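Chapter 4

What the Label Promises: Reading Claims About Household Adhesives

Most people learn about glue from the packet it comes in. The packet says the bond is permanent, or instant, or suitable for all surfaces, and the reader, standing in a hardware shop with a broken towel rail at home, has no good reason to argue. This chapter argues on the reader's behalf. It asks what words like "strong" and "permanent" are supposed to mean, who tested them, and on what.

You will need the terms from Chapter 3 (shear, peel, creep and substrate). If you skipped that chapter, go back to it. A good deal of the nonsense printed about adhesives depends on the reader mixing up shear with peel.
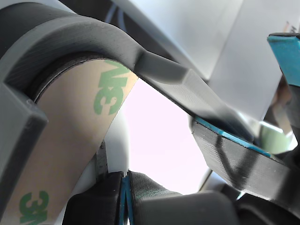
Esberg, 18 April 2026

The opening case comes from Esberg, where the lettings firm Moriarty replaced screwed wall hooks with adhesive ones throughout its flats. The hooks were sold under the name Undix and the leaflet said they would hold "almost 4 kilograms". Tenants were told they could hang what they liked within that limit. By February a fair number of the hooks were on bathroom floors, some with a strip of paint still attached.

Moriarty blamed the tenants for overloading. The tenants blamed the hooks. Neither side had much evidence, and it is worth noticing how quickly both became certain. A hook on the floor tells you that something let go. It does not tell you whether the tape failed, the paint failed, the plaster under the paint failed, or whether anyone wiped the wall before pressing the hook to it.

Look again at the claim. A load figure on a leaflet usually describes a weight pulling straight down, along the wall, for a stated time, on a clean and smooth test panel. The leaflet in this case gave no time and no surface. A dressing gown on a hook that sticks out from the wall pulls down and also levers the top edge of the pad away. That is peel, and most pressure-sensitive tapes are far worse at resisting it. The number may have been perfectly true and of very little use.
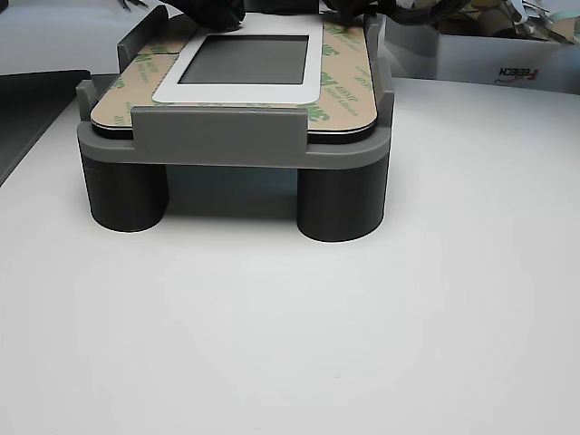

Beverley Ngata, who taught materials to apprentice fitters at Asedden College, used to hand out leaflets like this one with the load figure blacked out and ask what was left. Usually there was a colour photograph and an adjective. Her notes, which we draw on in section 4.2, are blunt on the subject of adjectives: "If it can't be wrong, it isn't a measurement."

We would go a little further. Even a proper measurement deserves suspicion when it travels a long way from where it was made. Steel is not gloss paint, and a dry workshop is a poor stand-in for a bathroom with no window. Manufacturers know this, and the careful ones say so in the technical data sheet. The trouble is that the data sheet and the packet are often written by different departments, and only the packet hangs in the shop.

None of this means adhesives are poor things. Used on the right surface and given time, a decent tape will outlast the object it holds. Our complaint is with the habit of treating a favourable result under one set of conditions as a property of the product, like its colour.

What this chapter covers

Section 4.1 sorts common packet claims into those that could be tested and those that could not. Section 4.2 works through the Esberg hooks in detail, including the painted surface, which the leaflet ignored. Section 4.3 looks at "permanent" and "removable", two words that are sometimes printed on the same box. The final section deals with ageing, where the published evidence is thinner than most writers let on, and where we have had to leave a couple of questions open.

Before you start

Find 2 adhesive products at home and copy out every claim on the packaging, word for word. Beside each, write down what you would have to see happen before you agreed that the claim was false. Keep the list, as it is needed for the exercise at the end of section 4.1.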